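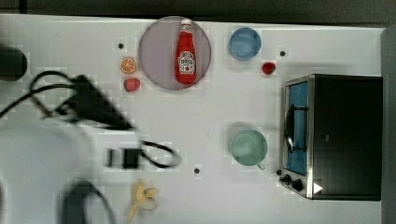

Monti Play Kitchen Set

Dinner for two stuffed animals, coming right up! The Monti set from Cindwood brings together play food and tableware for pretend cooking, with colors that look lovely on a white table. Lay the ketchup bottle across the plate, put the orange slice beside it and you're already halfway to lunch. 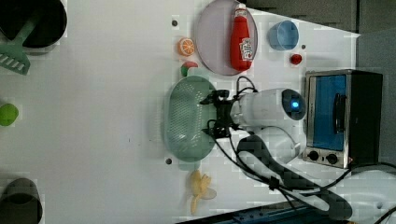

The oval colander is our favorite. It's a pale green, big enough for a whole heap of fruit, and kids love shaking it over the sink.

Pieces in set: 40
Item no. 735
Storage bags: 2
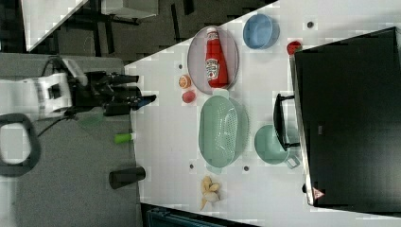 Wipe everything with a damp cloth. Extra fruit is sold separately in packs of 6.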